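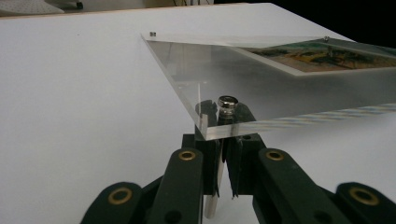
Colleen Sutherland asked at our last check-in whether the finishing bench would need fewer people once the gripper work was done, and whether we could put that in writing. The staffing answer for this period is no. All hours on the bench stayed the same, but what people do with those hours has changed, and the rest of this report covers that.

Work completed
The bench at Hutby handles acrylic photo mounts. Up to now every sheet was lifted and turned by hand. Staff have been recording the handling steps with the hand-held gripper, and the recordings go to Trillitz, where the control software for the arm is being trained. We have logged 1259 usable recordings against a target of 2000 for the grant period. Another batch was rejected at review, mostly for grips that began too far from the corner.

Changes for staff
Each person on the bench now spends up to 40 minutes of a shift on recording. Chie Sakamoto has taken over the review of recordings and has dropped her packing duties to do it. Her pay grade has not caught up with the new work – we have raised this with Stougaard and expect an answer before the next report.

Two people said the gripper was tiring on the wrist after a long run. We shortened the runs and added a rest for the forearm. Complaints have dropped, though one person still prefers to stay on manual work and has been allowed to.

Problems
Clear sheet remains hard for the software to place, and reflections in the cut edges are the main cause. Sterkero is testing a different light over the bench.

Next period
Reach the recording target, run the arm on scrap sheet only, and hold the first training day for the evening shift in September.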